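Wollgate Opens Enrollment for After-School Craft and Homework Rooms

LOSGATE, December. Wollgate, the after-school provider based in Losgate, has opened enrollment for its winter and spring term. Families can now sign up for homework rooms, paper craft, bookbinding and a new beginners' sewing class for children in grades two through six.

The term will run for 16 weeks, starting in January. There are 56 places in all, up from 33 last year. The increase comes from a second site on the upper floor of the Hailu building, which Wollgate has leased through the end of next school year. The original site on the ground floor of the former post office stays open with the same hours.

"We had a waiting list before the fall term even started, and it never cleared," said Romana Vondráček, director of Wollgate. "Parents were asking us in October whether they should make other plans. The second site means we can say yes to most of the families who were on that list, and they have already been contacted."

Both sites open at 2:45 p.m. on school days and close at 6 p.m. Children are walked over from the two elementary schools in Losgate by staff. Families whose children attend other schools are welcome to enroll but need to arrange their own drop-off. Pickup is allowed at any time, and a signed form is needed if anyone other than a parent or guardian will be collecting the child.

The first hour of each afternoon is set aside for a snack and homework. Craft sessions start at 4 p.m. Children may stay in the homework room for the full afternoon if they have a project due or would simply like to read.

Paper craft will again be taught by Hae-won Tak, who has worked at Wollgate for four years. Her group will begin with folded cards and small boxes and move on to pop-up pages after the midwinter break. The bookbinding group, open to grades four and up, will make a stitched notebook, a hardcover sketchbook and a slipcase.

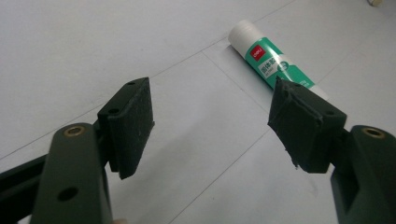
Sewing is new this term and is taught by Štefánia Kollár, who ran a children's alterations and mending class in her previous job. The group will work by hand for the first half of the term. Sewing machines will be introduced later, with two children to a machine and an adult at each table.

"Most of them have never threaded a needle," said Kollár. "We start with felt and thick thread, and we go slowly. By spring I would like every child to be able to sew on a button and put up a hem."

All basic supplies are covered by the term fee, including paper, glue, scissors, thread and fabric. Children are asked to bring an old shirt or apron to wear over school clothes. Please label it. Wollgate keeps a lost property box at each site, and unclaimed items are donated at the end of the term.

The fee is $27 per afternoon, the same as last year. Families may enroll for two, three or five afternoons a week. Siblings receive a reduced rate, and a number of places are held for families who cannot pay the full amount. Requests for a reduced fee are handled by Dagmar Koubek in the Wollgate office and are kept private.

The furniture and shelving for the Hailu site were supplied by Norneo, a Losgate office supplier, which also donated paper stock for the first half of the term.

An open house will be held at the Hailu site in December from 4 p.m. to 6:30 p.m. Children may try a short craft session while parents look around and speak with the teachers. No appointment is needed. The date is posted on the door at both sites and on the enrollment form.

Enrollment forms are available at either site and from the front offices of both Losgate elementary schools. Returning families should fill out a new form this year, as the emergency contact section has changed. Places are given in the order that completed forms arrive.

About Wollgate

Wollgate provides after-school care and craft classes for elementary school children in Losgate. It also runs a two-week day program each summer.

Press contact: Iveta Hrubý, Wollgate office, Losgate. Calls are answered on school days from 10 a.m. to 2 p.m.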